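**Re: Sourdough starter gone quiet over winter, worth saving?**

**drastiletti** wrote, Mon 30 July:

Hello all, and sorry for the long post, I do go on. My starter is five years old and came from my neighbour Florêncio Falcão, who has kept his going since well before I moved in. All through summer it doubled by lunchtime. Now the kitchen is freezing and it just sits there with a few sad bubbles and a smell a bit like nail polish. I feed it every morning, 50 g flour and 50 g water, and I haven't changed flours. Do I bin it and ask Florêncio for more? I'd feel terrible, he's so proud of the thing.

---

**kekden_baker** wrote:

Oh please don't bin it! Mine does exactly the same every July, and I panic every July. That sharp smell usually means it's hungry. I'd go to two feeds a day for a week and use a good spoonful of wholemeal rye in each one, and find it a warmer home. Mine lives on top of the fridge with a tea towel round it (my husband calls it the baby).
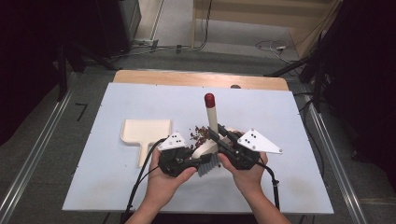 How much old starter should I keep at each feed? A heaped tablespoon is plenty, stirred into 50 g of flour and 50 g of water, and the rest can go into pancakes or crumpets.

---

**Jenov** wrote:

Have to disagree with kekden on the two feeds, lovely as she is. If the starter is cold and slow and you keep throwing most of it out, you're thinning it down faster than it can grow back. Warm it first. I put mine in the oven with only the light on, and leave it alone until it has properly risen and started to drop. Then feed. Might take a day and a half the first time.

And tape a note on the oven door, for heaven's sake. I preheated to 248 once with the jar inside, and that was the end of a perfectly good starter and a perfectly good jar.

---

**kekden_baker** wrote:

Fair point about thinning it, Jenov, though I've never had it happen with rye in the mix. I still wouldn't leave a nail polish one a day and a half without food. We'll have to agree to differ, as we did over the proving baskets!

---

**drastiletti** wrote:

Thank you both so much. I went halfway: oven light overnight, note on the door, then a feed with rye at breakfast. By 6 o'clock tonight it was up to the rubber band and smelling of yoghurt again. I'll give it a few more days before I try a loaf, and Florêncio can have the first slice, with the good butter.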